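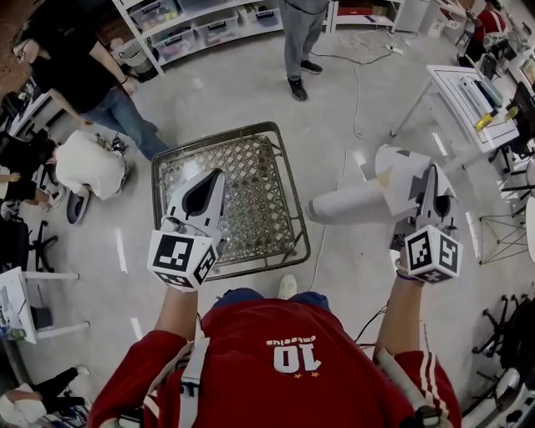

I'd been in the Druvthorpe lab maybe a minute before Kojo Tetteh handed me a pair of grippers and told me to pick up a water bottle. I dropped it. I picked it up again, got it nearly to the basket, and it slid out sideways and went under a desk.

"Great," said Kojo, and he meant it. "Do you want to do that one again but worse?"

I should back up. I came to talk about Dokby, the project Kojo and his colleague Obed Dramani have been running for a while now, and I had read their write-up on the train with a pencil in my hand (I never use the pencil, but it makes me feel serious). The question in it is one I love because you can explain it to anybody. If you want to teach a robot to put things in a basket by showing it people putting things in a basket, should the people be good at it?

My guess was yes. Obed's guess was yes too, for a long time, and he is still a little sore about it.

The way they collect their examples is simple to watch and fussy to do. You hold a gripper in each hand, and each gripper has a cube on it covered in black-and-white markers so the software can work out where your hands are and which way they're pointing. Then you do the chore. The robot isn't in the room at all at that stage. Theirs is called Falex, it has two arms with the same kind of fingers on the ends, and it spends collection days switched off down the hall.

"People always ask to see the robot," Obed told me. "I take them to see it and it's standing there doing nothing, and they look so let down. The work is in this room! The work is people bending over."

There is a lot of bending over. The baskets go on the floor, and you keep your head down so you can see both hands and the thing you're moving. I asked whether a table wouldn't be kinder, and Kojo said they'd tried it and hated the results. With a table people lean in and their arms do about half the things arms do. On the floor you reach, you tip things, you go in from the far side. He wants all of that in the recordings.

So, the guess. Their first round used 900 recordings of people who had practiced. Obed was in charge of that round and he was strict. If somebody fumbled, the recording was thrown out. If somebody hesitated too long over where to put a hand, out. He described the finished set to me with real affection, the way you'd talk about a well-organized garage.

"It was beautiful," he said. "You could watch those one after the other and every single one went up, over, down, let go. I showed them to my mother."

Then they trained Falex on them, and Falex was fine as long as nothing went wrong. A small object sitting where it expected, straight into the basket, lovely. But if the thing shifted in its fingers, even slightly, it had no idea. Kojo says it would carry on through the whole motion with nothing in its hands and then let go of the nothing very gently.

"It had never seen a person lose their grip," he said. "Why would it know what to do? We'd spent weeks making sure it never saw that."

The worst of it was the flat pieces. A bottle you can grab with one hand. A board needs both hands pressing from opposite edges, and if one hand pushes a bit harder than the other, the whole thing tips. People fix that without noticing. You feel it start to go and one wrist comes up. Obed had cut a good share of those little fixes because they made the recording look untidy.
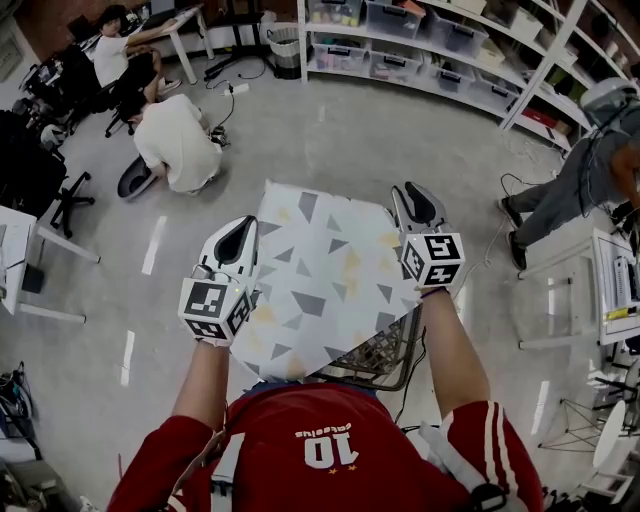
A flat board held by its edges between the two grippers, over a wire basket on the lab floor.

I tried the board after lunch and I can report that it is much harder than the bottle. You can't curl your fingers under anything! There are just two pads and an edge on each side, and you're squeezing and lifting and steering all at once. Kojo talked me through it in a very calm voice, like a man guiding a plane down. "Left hand's low. Left hand's low. It's fine that it's low, just bring it up. Good. Keep that."

"Keep that" is pretty much the method. For the second round they took out 200 of the tidy recordings and put in 200 messy ones, so the total stayed the same and nobody could say Falex simply had more to learn from. The messy ones weren't random. Every one had to contain a mistake and then a recovery, all in one go, without stopping. You lose the bottle, you get the bottle back. The board tips, you level it. If you drop the thing and give up, that one doesn't count.

I wondered how you get people to make an honest mistake on purpose, and here the two of them started talking over each other, because this is the part they argued about for most of March.

Obed wanted to script it. Give people a card that says "let the object slip at the top of the lift" and have them act it out. Kojo thought acted slips looked acted. People slowed down right before they did it, he said, and he worried Falex would pick up on the slowing down and learn to treat it as a cue. They tried some both ways and looked at them next to each other, and Obed gave in.

"I could spot the fake ones with the sound off and half the picture covered," he said. "Everybody does this tiny pause. It's like watching someone pretend to trip."

What they settled on was beginners. New people for each session, hardly any practice, and an instruction to keep going no matter what. Hence the warm welcome for my bottle under the desk, although that one got thrown out in the end. I'd gone after it on my hands and knees and put one of the grippers down to do it. Kojo checked the playback and the marker cube had been facing the floor the whole time, so the software had lost my left hand completely. He was nice about it.

The result, then. They tested both versions of Falex on the board from seven starting positions, some of them straight and some deliberately crooked. The version trained on clean recordings got the board into the basket from two. The version with the messy ones mixed in did it from all seven.

I said that sounded like a slam dunk and they both winced.

"It's one object," said Kojo. "It's one room, it's our basket, it's our floor. Please put that in." (I'm putting it in.) "And it's slower. The new one fusses. It'll level something that's already level."

He showed me a clip of that on his laptop and I laughed out loud. Falex has the board, the board is perfectly flat, and one arm comes up a touch, then the other, then the first again, like somebody hanging a picture with their spouse watching. Eventually it puts it down. They don't have a fix for the fussing yet. Obed thinks the share of messy recordings is too high and wants to try with fewer. Kojo thinks the share is fine and that some of the beginners were themselves fussing, and that the robot is copying a couple of particularly nervous people. They haven't settled that one either.

The other thing I wanted to know was what happens with a different robot. The grippers were designed together with Heinonen, a small shop that also made the fingers for Falex, so the hand that collects the examples and the hand that uses them match closely. Obed was frank that he doesn't know how much of the result rides on that. If your robot's fingers are longer or the pads are softer, a recovery that worked for a person might come too late. He'd like another lab to try it and tell him.

"I'd rather hear it from them than find it out in front of an audience," he said.

I asked Kojo what he'd do differently if he was starting over, and he went quiet for long enough that I checked my recorder. Then he said he'd keep the recordings Obed threw away in the first round. They were deleted to save space. Real slips from people who were otherwise good at the job, which is a thing they can't easily get now, as beginners fail in beginner ways and practiced people have mostly stopped failing. He has tried to get some by running very long sessions so the practiced people get tired. They get tired, he says, but mainly they get chatty, and the recordings are full of people turning their heads to talk and leaving their hands out of view.

Obed was looking at the ceiling through all of this.

"I did say sorry," he said.

"He did," said Kojo. "He bought me a hard drive."

They let me have one last go before I left. I took the bottle again, lost it over the rim of the basket, caught it against the side with my other hand and sort of rolled it in. Kojo played it back, watched my hands stay in view the whole way through, and asked me how to spell my last name for the consent form.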